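What We've Been Up To: Teaching a Helper to Find Things

It's been a busy December for the Frota project, and I promised in the last newsletter that I'd say more about what I do all afternoon with a headset on and the door shut. So, here goes!

Frota is our attempt at a learning system that can move through a home and handle ordinary stuff. It doesn't get a rule book. It gets examples, lots of them, and every example is one of us steering the machine through a simulated room while the software saves the views and the commands side by side. We're at 564 saved runs as I write this, and I did 63 of them myself (my thumbs would like you to know that).

The rooms come out of a tool we call Trodska, which shuffles furniture, wallpaper and flooring and hands us a fresh place to drive around in. Some of them are lovely. Some of them have wallpaper I wouldn't put up in a shed. The one I've been working in lately has circles all over the walls, big ones and tiny ones, and I've grown weirdly fond of it.

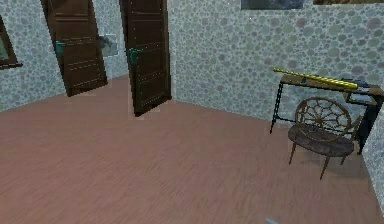
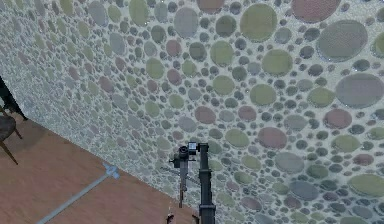
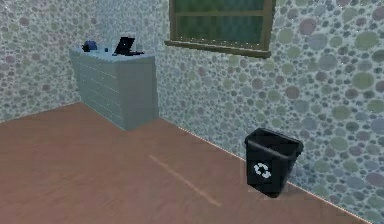 One of our simulated rooms, circles and all.

The hardest habit for me to break was driving like I already knew the room. After a few tries you do know it, of course, and you start heading straight for the target without looking around first. That makes for quick, tidy runs and pretty poor lessons - the system never gets to see what searching looks like. So now I start every run by turning slowly and taking in the whole place, even when I'm itching to get going.

The other thing we changed is how we deal with mistakes. I used to throw out any run where I bumped something or had to back up. Now I keep them if I recovered, and I mark the spot where things went sideways. Fakton, our labeling page, finally has a button for this, so no more typing "oops" into the notes box (I had a lot of oopses in there).

We're also sticking to 2 drivers per room from here on. I tend to creep up to things and stop short, and the other driver on my shift swoops in from the side, and having both styles in the pile seems like a good idea. We'll see!

Next up is the first training round on the full set, which will run on the Tornico machines overnight. Before then I still have a stack of runs to label, and the written instructions need another pass - half of them say "go to the thing by the wall," and every room has a lot of things by the wall. If you've got a free hour and want to help rewrite those, the sign-up sheet is on the project page. Mornings are best for me.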